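Home | Visits | Notes | Archive | Contact

Visit report: Plurkden open lab day, 16 July 2024
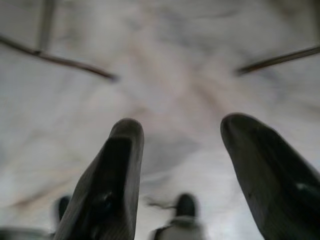

I signed up for the afternoon group because the morning one was mostly hardware, and I wanted the software people. Plurkden works on control and perception for two-finger grippers. They have the ground floor of a former printing shop, with offices along one side. Parking is behind the building and the signs for it are small.

The tour started with a short talk on how the code is divided. There are three processes. One reads the cameras, one plans, and one runs the arm controller. They talk over a message layer the company calls Narine. I asked if they had considered using something off the shelf and was told they had, for a year, and dropped it when they needed to replay logs with exact timing. Narine writes every message to disk with the time it was sent and the time it was received. A recorded run can then be fed back through the planner on a desk machine with no arm attached.

The replay tool was the best part of the visit for me. The engineer loaded a run from April in which the arm had stopped short of the part and then refused to move. On one side of the screen was the wrist camera stream, on the other a list of planner states. She stepped through it message by message. The planner had received a pose estimate 254 milliseconds old and treated it as current. The fix was a check on the age of each estimate, and she showed us the change, four lines long. Old logs are now run through every new build overnight. The set has 924 logs in it and they add to it whenever something goes wrong in a new way.

Next was perception. The wrist camera sits close to the fingers, so near the end of an approach much of the view is gripper and the rest is often badly out of focus. Their answer is to have the software score each frame for sharpness and lower the weight of the blurred ones. The last good estimate is carried forward using the joint readings until the score comes back up or a limit is reached. The limit is a setting. On the arm we watched it was 100 frames, and one visitor thought that was far too long. The engineer agreed it was long for moving parts and said they use a shorter one there.

They also mask out the fingers, so that the tips are never taken for part of the object. The mask comes from the gripper model and the current opening width. It has to be redone when the fingertips are changed, and this is still a manual job. I would have liked to see it done but there wasn't time.

Planning was covered more quickly. The planner is called Rimkutė and it is older than the rest of the code. It samples grasps, throws out those that would hit something, and ranks what is left. The default is 2000 samples per attempt. Most are rejected on reachability before the slower collision check is run. The ranking is a weighted sum with the weights in a plain text file. Two people in our group asked about learned ranking. They have a branch with it, and it does better on round parts and worse on flat ones, so it has not been merged.

After a break (coffee, no food left by the time our group got there) we saw the operator software, Zekach. It shows the robot state, the camera stream and a log of warnings, and has a screen for writing short task scripts. The scripts read well. The warnings are less good. Several gave only a number, and the person running the demo had to look one up. I put this on the feedback form.

We watched two tasks on the real arm. The first was a pick from a fixed spot and ran through without stopping. In the second the start position was changed between attempts. The controller slows the arm when confidence drops, and you can follow this on the speed plot in Zekach. One attempt ended in a timeout and the arm went back to its home position. They opened the log right there and put it in the queue for the overnight set.

Questions at the end were mainly about licensing. Narine's log format will be documented publicly, but they gave no date. The planner stays closed. Zekach can be had on a trial basis with a simulated arm, and I have asked for a copy to compare with the interface we use now.

The visit ran two and a half hours. The next one has not been scheduled. If you go, bring a laptop, as they let people load a sample log into the replay tool and I had to share a machine.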